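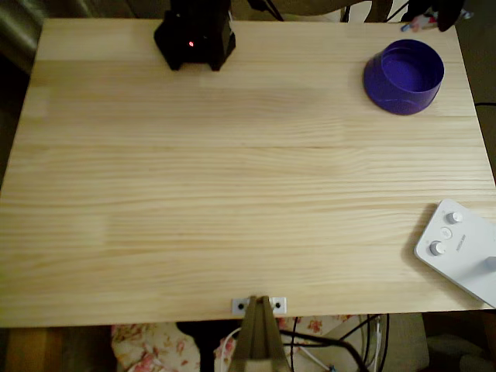

Vindeslow bench robot gets its fingers back in line

22 September 2025

The small robot bench at the Vindeslow workshop is picking again after a full strip, clean and realignment of its gripper, and the people who use it could not be happier. Yannick Tessier, who looks after the cell, finished the job over 3 evenings and then ran it through 300 practice picks before handing it back to the evening group.

Trouble first showed up early in September. The gripper would close on a bowl, lift it a little and let one side sag, and the tilt got worse as a session went on. Members blamed the software to begin with, and a good deal of time went into the settings for closing speed and grip force. Tessier was suspicious of the hardware. He closed the fingers on a strip of paper and pulled, first at the tips and then farther back. The tips let go of the paper with hardly any tug at all - the back of the fingers was doing all the holding.

"I love a fault you can find with a scrap of paper," he said. "You feel it in your hand right away, and then you know where to put the screwdriver."

Both fingers came off that night. One of the screws behind them had backed out 2 full turns, and there was fine dust packed into the slide. Tessier brushed the slide out, wiped it down with a dry cloth, put in a very thin film of grease and ran the fingers open and shut by hand until the motion felt even from end to end. The screws went back in with a drop of medium threadlocker, tightened a little at a time from side to side so that neither finger could creep.

The second evening was all about squaring up. The bench has a pine top, and pine moves with the seasons, so anything fixed to its edge deserves a look now and then. Tessier checked the small metal bracket at the near edge against a steel square, shimmed it with a slip of brass and snugged it down again. He also went over the cables that run down from the edge of the table, looking for rubbed spots and tight bends. There was one clip pulling harder than it should, and he moved it to give the cable more slack through the full swing of the arm.

Then came the fun part! With the fingers pressed together, he set the new zero point, saved it, shut everything down, started it up again and checked that it came back to the same place. It did, 12 times in a row. The practice picks followed on the third evening, with a bowl set down in a different spot each time, including well over toward the right side of the table, where the old sag had been at its worst. The fingers met cleanly all the way through.

Dasten, the members' group that shares the bench, has now added the paper test to its opening routine. It takes less than a minute and needs no tools. The strip should drag evenly at the tips and at the back, and if it slips at either end the session waits until the screws have been checked. A note with the new zero value is taped inside the lid of the tool chest, next to the hex keys.

Open bench evenings have resumed at the usual hours. The Sunden beginners' course starts again next week and still has places, and Tessier will repeat the gripper strip-down as a hands-on session in the Picard room for anyone who wants to learn it. Bring a small brush and clothes that can take a bit of grease.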